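Progress report to the Brirnham Fund, June
Household Textiles and Small Goods, second period

Dear Quang Lý,

You asked for something shorter than last time, and for fewer adjectives. We have done our best with the first.

The grant was for working out which everyday items are worth including in the Plilau starter box, the one that goes to people moving into a first place of their own. At the close of the previous period we had a long list and several strong opinions. We now have a shorter list. The opinions have held up well.

We have spent $1,169 of the $2,000 set aside for samples. Most of it went on towels, mugs and small shelves, in that order. The rest is reserved for bedding, which Lụa Trịnh has been putting off on the grounds that it takes up the whole storeroom. 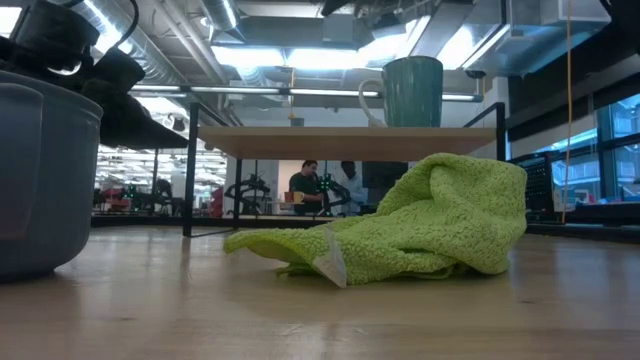
Tevik Home Goods Team

The lime-green towel is our current favorite among the cleaning cloths. It is fluffy, it has a looped pile, and it can't be mislaid on a pale tabletop, even by us. We would like the care tag to be smaller or gone. Two people on the team cut theirs off at home and then could not remember the washing instructions, so the matter is still open.

The low shelf stays on the list. A light wooden board on a black metal frame suits most kitchens, and there is enough open space underneath to make a small counter a little less hopeless. The dark green mug stays too, on a split vote. I voted against it for being tall. I have been drinking from one since Monday and would prefer that this not be minuted.

Large gray bins are the item we argue over most. They are useful and they are ugly, and they would have to be shipped separately from everything else, at our expense. Sầm, our packing supplier, has offered to quote on an outer carton big enough for one. We expect the number to settle the argument.

Still to do before the next report:
Bedding samples (see above, under storeroom)
A decision on care tags
The carton quote from Sầm
A trial packing of 3 complete boxes

If the trial goes well, we will ask to release the $400 held back for printing the insert card. The text is written — it runs to two pages, and the card has one side.

Lụa has the receipts and will send them under separate cover.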